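# Chapter 7: Setting Up and Maintaining a Folding Cell

Chapter 6 covered gripper selection for rigid parts. Cloth needs a different treatment. A towel has no fixed shape, its edges move when any part of it is touched, and a fault in the machine often shows up first as a fault in the fold. The technician has to know which of the two is being looked at before reaching for a wrench.

The chapter follows one machine, the Barum two-arm folding cell as installed in the linen room of the Bakar plant. The cell has two six-axis arms on a common base, a flat work surface between them, one overhead camera, and a Holub controller in a floor cabinet. Other cells differ in layout, but the order of work given in this chapter applies to most of them.

After completing the chapter, you should be able to:

- level the base and confirm the position of the work surface
- replace worn finger pads and reset the closing force
- run the camera check and read its error report
- teach the flattening motion from a hand demonstration
- keep a maintenance log that another technician can use

## 7.1 Before power is applied

Lock out the supply at the cabinet and hang the tag. The Holub controller holds a charge after the main switch is opened, so wait until the indicator on the drive unit goes dark. Close the air valve and bleed the line at the regulator.

Level the base first. Place the level across the mounting rails, then along them, and adjust the feet in pairs. Tighten the lock nuts and check again, as tightening often shifts the reading. The work surface is leveled separately. A surface that slopes toward one arm produces folds that drift to the same side, and operators commonly report this as a camera problem.

## 7.2 Finger pads

The pads are molded rubber, supplied by Fasport in sets of four. Replace all four together. A new pad working against a worn one pinches the cloth unevenly and may drop a corner during the lift.

1. Move both arms to the service position.
2. Remove the two screws at the back of each finger.
3. Clean the seat with a dry cloth. Do not use oil or solvent.
4. Fit the new pad with the ribbed face inward.
5. Restore air and run the closing test for 20 cycles.

If the controller shows code 123 during the test, the closing force is outside its limits. Reset the force from the service menu and repeat step 5. If the code returns, inspect the air line for a leak before replacing any parts.

## 7.3 Teaching the flattening motion

The cell flattens each towel before folding it. The motion is taught from a recording of a person doing the same task, seen from above or from head height. The palms go down flat on the cloth, with the fingers open, and press outward toward the hems. Terry cloth is a good material to begin with; its border is easy to find and its loops resist sliding.

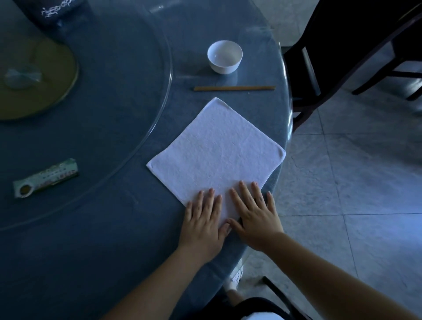 The demonstrator should work at normal speed and keep both hands in view throughout. Short recordings are easier to check than long ones. At Bakar, the motion file was built from 19 accepted recordings, and any in which the forearms hid two or more corners were rejected.

Load the file with the arms disabled and step through it on the screen. Confirm that each arm stays on its own side of the center line. Enable the arms at reduced speed, run the motion with no towel, and then run it with one. Raise the speed only after the hem position agrees with the camera report on consecutive runs.

## 7.4 The maintenance log

Record the cycle counter at every visit, along with pad changes, force settings, and the name of the motion file in use. Enter the value found as well as the value left. An entry reading "force adjusted" is of no use to the next shift.

The camera check is logged in the same place. Its method, and the meaning of each line of the error report, are given in Section 7.5.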